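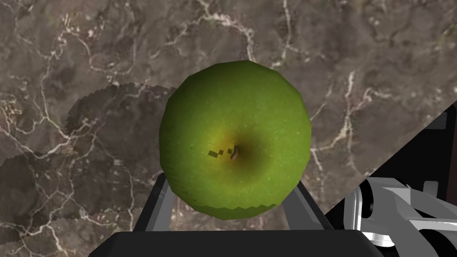

The green apple in the simulator, held over the marble worktop between the two fingers.

Home > Kitchen > Workshop > Clubs and Classes > Contact

Fruit tips from the Stonness robot club

Our kitchen project has grown a good deal more than I expected when we began it last August, and several parents have asked me to write down what the children have learnt, so I have made a pot of tea and will do my best!

Start with an apple. We tried a simulated banana first and got ourselves into a terrible tangle, whereas an apple is much the same whichever way you come at it, and pupils can spend their attention on the fingers. Come straight down from above, stop, and only then close. Most of our early muddles came from closing while the arm was still travelling.

Do watch the shadows. They are a lovely guide to height on a patterned worktop, where the veins in the stone can fool your eye (they certainly fool mine). If the shadow edges look like little staircases, leave them be; a finer setting made the old club laptops crawl.

Save your work under a new name before altering the grip. Abhishek Mittal, who takes the older group, keeps a paper notebook by the keyboard as well, and I have come round to it.

For the Nukcombe competition each team gets 300 seconds, and last time our best run took 119, with a rather long pause in the middle while we argued over whether to lift. Practise the lift on its own, slowly, and have one person call it out.

Please bring a real apple for snack time too, washed if you can manage it.

Related tips
Keeping cut apples from browning
Wiping down a marble worktop
Labelling cables for the club cupboard
Packing for Nukcombe: what goes in the crate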